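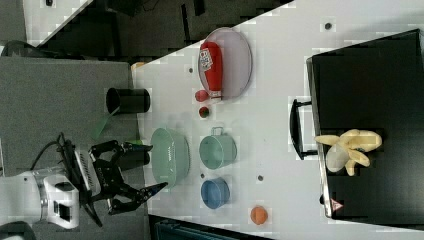 A demonstração de manipulação robótica integra o programa de portas abertas do Laboratório Evangelista e destina-se a grupos escolares, famílias e parceiros institucionais. O presente procedimento estabelece a sequência a observar pela equipe de apresentação, desde a preparação da mesa até o encerramento da visita. O conjunto de utensílios e alimentos de cozinha deve ser reconhecível a distância por pessoas de qualquer idade. Para a tarefa de abertura, recomenda-se um objeto de contorno simples e cor contrastante, como o frasco vermelho de ketchup, deitado no prato oval com a tampa branca voltada para a borda. Os objetos de formato irregular ficam reservados para a segunda parte da sessão.

1. Antes da chegada dos visitantes

O pedido de agendamento deve ser registrado no sistema Cludeo com antecedência mínima de 72 horas. O responsável pela sessão confirma o número de participantes, a faixa etária e eventuais necessidades de acessibilidade. Os grupos com mais de 110 inscritos são divididos em turnos, mediante acordo com a instituição visitante.

Na manhã da visita, a equipe técnica executa as verificações seguintes, nesta ordem:

Inspecionar o braço, a garra e os cabos.
Testar o botão de parada de emergência com o braço em baixa velocidade.
Carregar no controlador o perfil "Visita", que limita o deslocamento horizontal a 400 mm a partir da posição de repouso.
Dispor os objetos de acordo com a ficha da sessão.
Delimitar a área do público com a fita de sinalização.
Executar um ciclo completo de cada tarefa prevista.

Caso alguma tarefa falhe em dois ciclos consecutivos, deve ser retirada do roteiro do dia e anotada na ficha. A substituição por tarefa não ensaiada depende de autorização do responsável técnico.

2. Condução da demonstração

São necessárias duas pessoas: o apresentador, que se dirige ao público, e o operador, que permanece ao alcance do botão de parada durante toda a sessão. O operador não responde a perguntas enquanto o braço estiver em movimento.

O apresentador inicia com uma explicação breve dos três elementos envolvidos: o braço, a garra de dois dedos e o programa que os comanda. Em seguida, anuncia a tarefa em voz alta e aguarda a confirmação do operador. O público deve saber de antemão qual objeto será apanhado e onde será depositado. Durante o movimento, convém falar pouco.

Concluída a tarefa de abertura, passa-se aos objetos de preensão mais difícil. Nessa etapa, o apresentador pode convidar os visitantes a indicar por qual lado a garra deveria aproximar-se, registrando as sugestões no quadro antes de iniciar o ciclo.
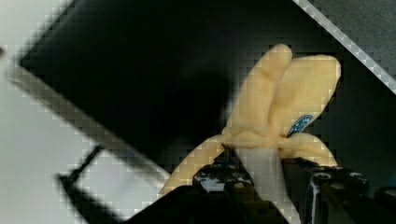

Valdir Godoy observou, na reunião de avaliação de janeiro, que as turmas mais jovens fazem mais perguntas quando o operador repete a mesma preensão com duas regulagens de força, e solicitou que essa repetição passasse a constar do roteiro. A sugestão foi acolhida. A segunda regulagem é selecionada no menu "Força" do aplicativo Wudau, com o braço parado, e deve ser anunciada ao público antes do novo ciclo.

3. Falhas durante a sessão

A queda de um objeto não constitui motivo para interromper a visita. O operador pausa o programa, aguarda a parada completa do braço e somente então recoloca o objeto na posição indicada na ficha. O apresentador explica ao público o que será corrigido.

Se a garra permanecer fechada sobre um objeto após o comando de abertura, deve-se proceder da seguinte forma: acionar a parada, aguardar a luz de liberação no painel do operador e utilizar o comando manual de abertura. Não se deve puxar o objeto com a mão. 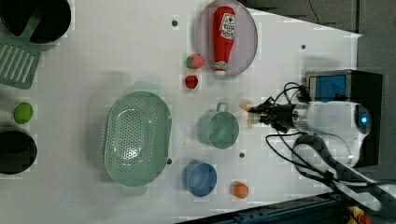 O código 479 no controlador Drovton indica que o perfil "Visita" foi descarregado. Nesse caso, a sessão é suspensa, o perfil é carregado novamente e um ciclo de teste é realizado antes da retomada. O evento deve constar da ficha, com a hora da ocorrência e o nome do operador.

4. Encerramento

Terminada a última tarefa, o operador conduz o braço à posição de repouso e desabilita os motores. Após a confirmação, os visitantes podem aproximar-se da mesa em pequenos grupos. Reservam-se alguns minutos para perguntas, que o apresentador pode encaminhar à equipe técnica quando ultrapassarem o conteúdo do roteiro.

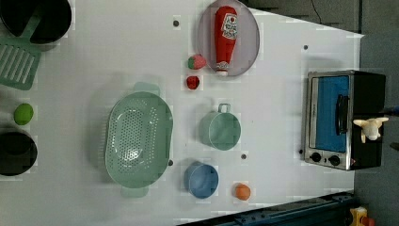
Emília Holub
Coordenadora de Visitas e Demonstrações, Laboratório Evangelista

A ficha da sessão é entregue à coordenação até as 18 horas do mesmo dia, assinada pelo apresentador e pelo operador. Devem ser anexados o registro do controlador e as perguntas que ficaram sem resposta. Dúvidas sobre este procedimento podem ser dirigidas a Rogério Guimarães, no balcão de atendimento do laboratório.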